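June 8, 2021

Second day on the flow rack at the Wiridden store. Started 7.30, out by four.

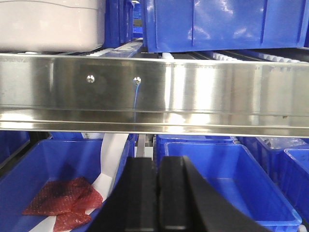
Regraded the upper level first. The Lis bins were hanging up halfway down the lane when part-loaded, so I raised the back beam one notch and ran each lane again with a full bin, then with an empty one. Full bins now roll to the front without a push. Empties still stall in two lanes. Left those for tomorrow — probably flat spots on the rollers, though I haven't had the tracks out to check.

Lane pitch is 612 mm centre to centre on the drawing. The tape says otherwise at the left-hand end. Wrote the measured figures on the drawing in pencil and will redo it properly at home.

Stock: 114 bins on the Londden list, mixed sizes. Blue for fasteners and fittings, white for the odd lots. Labels are still the February set and half the codes have changed. Ordered 300 blanks from Skestska, delivery next week if the courier behaves.

Wiped down the stainless front rails with a damp cloth and no solvent. Went over the rail screws by hand with the stubby driver. No thread locker left in the kit, need to buy some.

Roughly 30 kg is my limit per bin on the upper level. Must put that on the new labels in grams or kilos, one or the other, before the printer is set up.

Knees sore. Bring the foam mat.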